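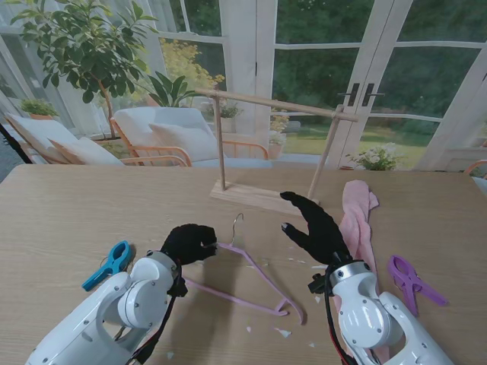 Fig. 1: Pink plastic hanger on a wooden table

Student Projects > Textiles and Society > Where Do Our Clothes Go?

Overview Diary Survey Results Sources

I picked this topic after trying to close my closet door and losing. My question was pretty simple - how much of what students own do they wear? Jussara Moura and I asked people in the Wolden dorm to log their outfits for 60 days, and we got five who stuck with it to the end (thank you Hubert, you wrote down every single sock!).

Between them they owned 1,565 items, counting underwear and scarves. I really didn't expect a number that big! Jeans got worn over and over, while party clothes and gift sweaters mostly stayed put. Fulgencio Soler wore the same gray hoodie so often that we had to argue over whether washing it started a new entry. We decided no.

The interviews were my favorite part. Kirstin Morrison keeps a coat that hasn't fit her since middle school, and she told me she'd feel mean getting rid of it. Lots of answers went that way - people talked about who gave them a thing much more than what it cost.

Our big weak spot is the season. We ran all of this in spring, so winter stuff looks more ignored than it should. Also, five people from one dorm is tiny, and Ms. Makowska already warned me about that in her notes on my draft. If I did it again I'd start in October and ask the Drinow dorm too.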